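Folding T-Shirts: Which Tricks Are Worth Your Time

Filed under Laundry. By Yulan Yao
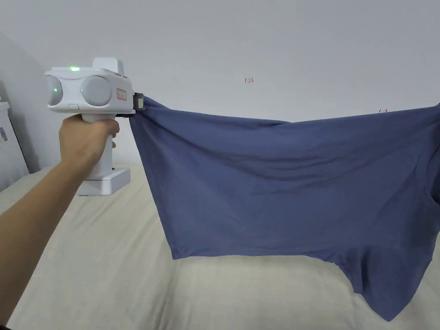
I have been folding T-shirts badly since college and have read a lot of advice on how to fold them well. Most of it comes from people who seem to own four shirts. We have two adults and two teenagers in this house, and the pile on the bed on laundry night doesn't care about anybody's philosophy of drawers.

So I spent most of May trying the popular tips on our own clothes. Plain cotton tees, nothing fancy.

The shake

You have heard this one. Hold the shirt up by the shoulders and snap it hard before you fold. I expected it to be nonsense and it's the one I kept. Do it straight out of the dryer while the cotton is still warm. Once a shirt has sat in the basket overnight, the creases across the front are set and you can snap it until your shoulders ache.

If you only have one hand free, pinch a corner of the hem and let the rest hang while you find the other corner. Picking it up by the middle gets you a twisted lump.

The two-second fold

The one where you pinch three spots, cross your arms and a folded shirt drops out. It does work, on a flat, smooth shirt laid sideways in front of you. Nobody counts the time it takes to lay the shirt flat and smooth. I was no faster than with the ordinary fold, and the sleeves kept poking out on the bigger sizes. Fun at parties, maybe.

The ordinary fold, for the record: shirt face down, one side in to the middle with the sleeve folded back on itself, same on the other side, then bottom hem up to the collar. Fold once more if your drawer is shallow.

Folding boards

I bought a Herkano board, the hinged kind. It makes very even shirts. It also has to live somewhere, and in our case that is behind the bedroom door, where it falls over. If you sell clothes or have a kid who will only do chores with a gadget, fine. A big magazine laid on the back of the shirt as a guide gives you the same width and you already own one.

Standing shirts on edge

I was ready to hate this. My sister-in-law Aleksandra Pietrzak has been after me about it for years. It's good for seeing what you have, I'll give her that. What the tidy photos leave out is that a half-full drawer flops over the minute you pull out a shirt. You need something to hold the row up. I use a shoebox lid at the end.

Our widest drawer is 22 inches inside and takes two rows this way. Stuffing in a third row crushes the lot.

Vinegar, dryer balls and the rest

A reader wrote that white vinegar in the rinse makes cotton easier to fold. I tried it for 10 loads. I could not tell the difference, and my husband, who didn't know I was doing it, couldn't either. Dryer balls: noisy. Taking the load out before it is bone dry did more than both of them together.

Line-dried shirts are a separate problem. Hang them by the bottom hem if you don't want peg marks at the shoulders, and expect them to be stiff. Five minutes in the dryer on no heat softens them up a bit.

Next month I'm looking at fitted sheets, and my expectations are low.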